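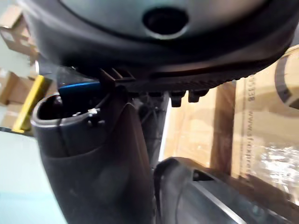
Kitting (manufacturing)

Kitting is the practice of gathering all the parts needed for one assembly, or for one step of an assembly, and delivering them to the worker as a single set. The set is called a kit. It may be held in a tray, a tote, a cart, a bag or a fitted foam insert. Kitting is used in the making of machinery, vehicles, furniture, medical devices and electronics, and in repair shops where the same job is done many times with the same replacement parts.

The usual alternative is line stocking, also called bulk feeding, in which each type of part is kept in its own container beside the workstation and the assembler takes what is needed. Many plants use both. Large or costly parts tend to be kitted, while screws, washers and other low-cost hardware are left in open bins.

Terms

A kit is described by a kit list, normally drawn from the bill of materials for the product. The person who fills kits is called a picker or kitter. The place where this is done is known as the kitting area, kitting cell or, in older usage, the marshaling store. A kit with one or more parts missing is a short kit. Plants differ on whether a short kit may be released to the line.

A stationary kit stays at one workstation until it is used up. A traveling kit moves along the line with the product, and several workers draw from it in turn. Traveling kits are common where many versions of a product are built on one line, because the parts for each version stay next to the unit they belong to.

History

Putting together sets of parts before assembly is older than the factory system. Gunsmiths, clockmakers and wagon builders all laid out parts ahead of a job, and military stores issued repair sets to units in the field. The word "kit" in this sense had come into general use well before assembly plants adopted it.

With the moving assembly line, bulk feeding became the normal method in large plants. Products came in few versions, and each station needed only a small range of parts. Kitting remained in use for aircraft, ships and other goods made in small numbers. Interest in it grew again in the later twentieth century as manufacturers offered more options and the space beside the line ran short.

Method

Filling a kit begins with a work order. The picker receives the kit list on paper, on a screen or through a system of lights fixed to the storage racks, and collects the parts in the order given. In single-kit picking, one kit is completed before the next is started. In batch picking, the picker fills several kits at once and visits each storage location only one time. Batch picking cuts down on walking but makes it easier to put a part in the wrong kit.

Parts are usually stored so that those used most often lie between knee and shoulder height. Heavy parts go low. Parts that look alike, such as left-hand and right-hand brackets or shafts of nearly equal length, are often kept well apart so that they are not confused.

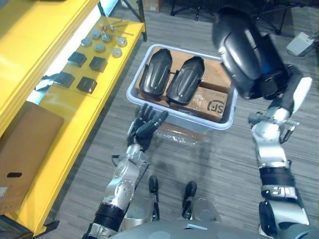

Once filled, a kit may be checked by weight, by scanning labels or by a second person. Weighing works well for kits made up of a few heavy items and poorly for kits that contain both castings and small clips, where the loss of one clip falls within the normal variation of the castings. Trays with a shaped recess for each part allow a check by eye, but a new tray has to be made when the part changes.

Finished kits are staged in a rack or lane in the order in which the line will call for them. Empty containers return by the same route.

Kit design

The design of a kit covers its contents, its container and the way the parts are laid out. Parts may be placed in order of use, grouped by subassembly, or simply packed to save space. Laying parts out in order of use reduces the time an assembler spends searching, although the gain is smaller when the kit holds only a few items.

Rafia Yousafzai and Ingeborg Pichler compared the three layouts in a study at the Plovgate pump works. Assemblers there built 300 pumps from kits of 53 parts each. Order-of-use layouts gave the shortest assembly times, and packed layouts gave the shortest picking times. The authors noted that the people who filled the kits and those who used them preferred different trays, and recommended that both groups be consulted before a tray is ordered.

Container size is set by the largest part, by the reach of the assembler and by lifting limits. Containers with a common footprint stack and fit in the same racks, so many plants keep to two or three sizes even when some kits leave a good deal of the box empty.

Advantages and drawbacks

Kitting frees space at the workstation and shortens the distance an assembler walks. It makes it harder to fit a part meant for another version of the product. It can also shorten training, as a new worker does not have to learn where every part is kept. A part left in the tray at the end of a job is an early sign that a step was missed.

The main cost is labor. Each part is handled at least one more time than in line stocking, and that handling adds nothing to the product. Kits in progress take up floor space of their own. If a part in a kit is found to be defective, a replacement must be fetched from the store, and assemblers sometimes take one from the next kit, which is then short. Rhun Rosser, in a manual written for the Edwards valve company, calls this "borrowing forward" and advises keeping a small reserve of the parts most often rejected.

Kitting also depends on correct records. At the Rasaria plant of Prutine, a maker of commercial kitchen equipment, a review of 3338 kits by Delyth Harries found 75 that were short when they reached the line. Most of the shortages were traced to stock counts that did not match what was on the shelf. Picking mistakes made up a smaller share.

Use in maintenance

Repair and overhaul shops use kits for planned work such as replacing seals, bearings and filters. A maintenance kit often includes items that are replaced whatever their condition, together with a few that are fitted only if inspection calls for them. Unused items are returned to stock or discarded, depending on their price and on whether their packaging has been opened.

See also

Bill of materials
Inventory control
Order picking
Supermarket (lean manufacturing)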